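Chapter 7
Rules for Simulated Handling Tasks

Learning outcomes

After working through this chapter, the reader should be able to:
– explain why a handling task needs a written rule before any trial is run;
– set out the object, the start conditions and the pass condition of a simulated task;
– distinguish a fault of the robot from a fault of the simulation;
– keep a trial record that another person can check.

7.1 Introduction

Chapter 6 dealt with the physical workcell: its guarding, its stop circuits and the duties of the person who signs for it. The present chapter turns to work done before a cell is built, or alongside it, in simulation. No one can be hurt by a simulated arm, and for many years the rules applied to such work were correspondingly light. Results were passed from one department to another as a single percentage, often without any statement of what had been counted as a success.

This practice is no longer acceptable in most organisations that supply handling equipment. A simulated result may decide which gripper is bought, how fast a line will be allowed to run, or whether a control program is released to a real machine. It should be treated with the same care as any other test result.

The chapter follows the working rules drawn up at Hamau by Carys Hopkin and Mervin Nguyen, who have allowed extracts to be printed here. Other schemes exist, and the reader's own employer may use different terms. The Drarketti scheme, for instance, speaks of a "scenario" where Hamau speaks of a "task". The duties are much the same.

7.2 Terms used in this chapter

Task. A single, named piece of handling work, such as lifting a mug by its rim and placing it on a marked area.

Trial. One attempt at a task, from the start condition to a pass, a fail or a time limit.

Void trial. A trial that is removed from the count for a reason listed in the task sheet. A trial may not be made void for any other reason.

Task sheet. The document that fixes the object, the start condition, the pass condition and the time limit. It is signed before the first trial.

Contact fault. Any event in which the simulation allows two solid bodies to overlap or separate in a way that real bodies could not.

7.3 The case of the mug

Household vessels are widely used in handling tasks. They are open at the top, they have thin walls, and they can be gripped in more than one way. For the same reasons they show up weak rules very quickly. Suppose that a task sheet says only "pick up the mug". One team may count a trial as passed when the mug leaves the surface. Another may require it to be held level for a stated time. Both report honestly, and their figures cannot be compared.

An early series at Hamau ran to 921 trials on a task of this kind. When the records were checked, 107 of them showed a contact fault at the rim, and the task sheet did not say how such trials were to be treated. The series was withdrawn and repeated under a revised sheet. The revised sheet called for 900 valid trials and required views from close to the object to be kept with the record, so that contact at the rim could be examined by a second person.

A close view of a mug is also useful in checking the model itself. The rim, the inner wall and the base should each be distinct, and the shadow should agree with the stated position of the light. In Figure 7.1 the black rim stands out clearly against the white interior, and the shadow lies to the upper right.

Figure 7.1 A simulated mug seen from above at an angle
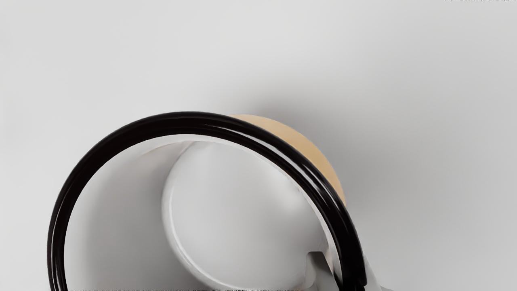 7.4 Minimum contents of a task sheet

A task sheet shall contain at least the following:

(a) the name and version of the object model;
(b) the start position of the object and the permitted variation;
(c) the start position of the arm;
(d) the pass condition, stated so that it can be measured;
(e) the time limit for each trial;
(f) the grounds on which a trial may be made void;
(g) the name of the person who will check the record.

The person named under (g) should not be the author of the control program. Where a small team makes this difficult, the record may be sent to another site. Trarnico and Jiang exchange records in this way each July, and each returns a signed list of disputed trials – usually a short one – to the other.

Section 7.5 takes the nine clauses of the Hamau rules in order, beginning with the start condition.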